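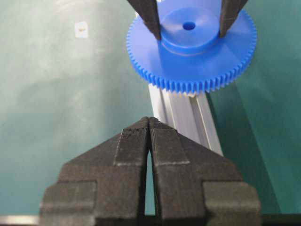 November 28, 2018

Props bench, episode 2 of Plokura.

Harbour office clock: movement back in the case and running quietly enough for sound. Remedios wants it to stop on cue when the uncle comes through the door, so I've put a pull line out through the back panel. Faraji tried it from behind the flat and it caught twice on the edge of the hole. Filed the hole and waxed the line, then no trouble. Spare line is in the tin with the hooks.

Ledgers: 127 pages aged so far, tea first and then the low oven. The second batch came out too dark at the corners – keep those for the bottom of the stack. Cledwyn is still writing the entries by hand and has asked for a list of ship names by tomorrow. Script only gives us Nyamweya and Eltard. Brian to ask the writers whether we can make up the rest.

Letter from the brother: need 8 copies, all sealed, as he tears it open in every take. Wax from the new supplier cracks when the paper bends. Went back to the old sticks, slightly redder. Checked against the stills from episode 1 and the colour is close enough by lamplight.

Lantern handle came off again. Riveted this time, glue is no good there.

Still to do:
Key for the sea chest, larger, must read in close-up
Second pistol box, lining only
Ask Nassoro what time the van goes to the quay set

Oven needs a new shelf before we use it in January.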